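Koldale fabric bay, pre-start and monthly inspection checklist for hand-held and arm-mounted grippers
Comments written in by me as I went round, 2020-10-27
Next full review: January

I've kept the numbering from the old Unudside sheet so the two can be filed together, but I've put my comments under each item because the tick boxes on their own never told me anything when I went back to them. Where I've written "see me" I mean it, come and find me, I'm usually at the bench by the Trindeck cabinets.

SECTION A. BEFORE ANYTHING IS SWITCHED ON

A1. Emergency stop reachable from where the operator stands.
OK. Reachable at every station now. The one at Fagerlund's old bench used to be behind the bin, and I'd like the bin to stay where I've moved it, please!

A2. Emergency stop tested this shift.
OK, with a grumble. Tested and working, but three of the log entries are in the same pen and the same handwriting, all for different shifts. If you didn't press it, leave the line blank. I'd much sooner see a gap.

A3. Floor clear for a stride in every direction.
Needs doing. Two extension leads across the walkway. I've taped them down for now, but what we want is a drop from the ceiling, and I've put the request in again.

A4. Leads and plugs undamaged.
OK. One charger has a nick in the outer sleeve (inner is fine). Tagged and put on the repair shelf.

A5. Batteries stored on the charging shelf, nothing on top of them.
Needs doing. Somebody's coat. Coats go on the hooks.

SECTION B. THE GRIPPER ITSELF

B1. Housing free of cracks, all screws present.
OK. Run a thumb round the seam as well as looking, hairline cracks are easier to feel than to see on a shiny surface.

B2. Jaw pads secure and not worn smooth.
Needs doing on one unit. The pads are due at 1,000 cycles and this one is past that. Spares are in the second drawer. It's a quick job, so do swap them both and don't pair an old pad with a new one, the grip goes lopsided and you'll be chasing the fault all afternoon.

B3. Grip force set for cloth.
OK. We've got it on the low setting throughout. If you change it for another job, change it back and write it on the board.

B4. Jaw opens fully when released.
OK, all units. Do this with nothing in it, then once with a scrap of cotton.
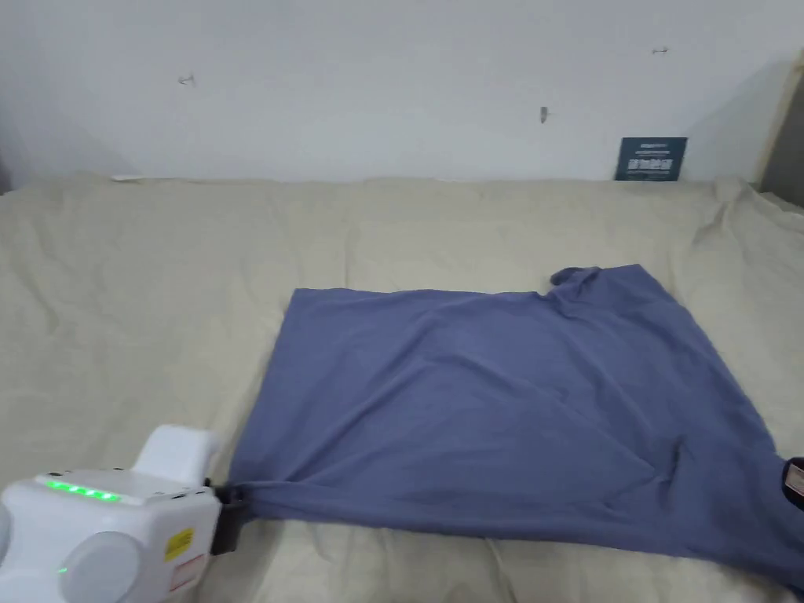 B5. Warning labels present, clean and readable.
This is the item I get asked about most, so I'm going to go on a bit. A label only counts if the person holding the gripper can find it from a normal working position, without turning the thing upside down or asking a colleague where it used to be. Low on the side of the housing is a sensible place, like the white one with red and black text beneath the little yellow sticker, and it should stay clear of cloth and fingers while the jaw is closed on a corner of a shirt. Wipe labels with a damp cloth only. Solvent takes the red off first, and red is the bit we want people to notice. If the edges are lifting, replace the label, don't press it back down and hope. And no stickers of your own over the top, however funny (I did laugh, but it's gone).

B6. Indicator lights working.
OK. Check every segment comes on at start-up. Green lights don't mean you can put your fingers near the jaw, they're there for the operator to read and that's all. I've had this conversation with two new starters this month, so I'm adding it to the induction sheet.

B7. Unit number readable and matches the log.
Needs doing. Two units have swapped log books at some point. I've sorted out which is which from the repair notes, but please check before you write.

SECTION C. CLOTH AND WORK SURFACE

C1. Garments emptied and checked for pins, badges and zips before handling.
OK. Pockets too. A safety pin came through in a cuff last month and scored a pad.

C2. Under-sheet laid so it can't be picked up along with the garment.
OK, but watch this one. Creases in the sheet are fine up to a point, you just don't want a ridge right where you're about to pinch. Smooth that patch with your hand first, jaw open and gripper held well back.

C3. Free hand kept off the garment while the jaw is closing.
Needs doing! I saw this three times in one session. It's such a natural thing to steady the cloth, I do it myself if I'm not thinking. Flatten, hand away, then grip.

C4. Long sleeves, lanyards and loose hair secured.
OK. Lanyards off altogether, please, tucked in isn't good enough.

C5. Lighting adequate at the work surface.
Borderline. The meter read 300 lux at the far station, and I'd like more than that for dark fabric. Bench lamp on order from Trindeck.

SECTION D. FINISHING UP

D1. Jaw left open and empty, power off.
OK.

D2. Faults written in the book the same day.
Mostly. "Bit stiff" isn't a fault report. Which unit, which part, what were you doing?

D3. Batteries back on charge, shelf door shut.
OK.

Still open from this visit: A3, A5, B2, B7, C3, and the lamp at C5. I'll be back to look at B2 and C3 first, and the rest can wait for the monthly round. Master copy is in the Koldale folder, and the blank sheets are on the clipboard by the door.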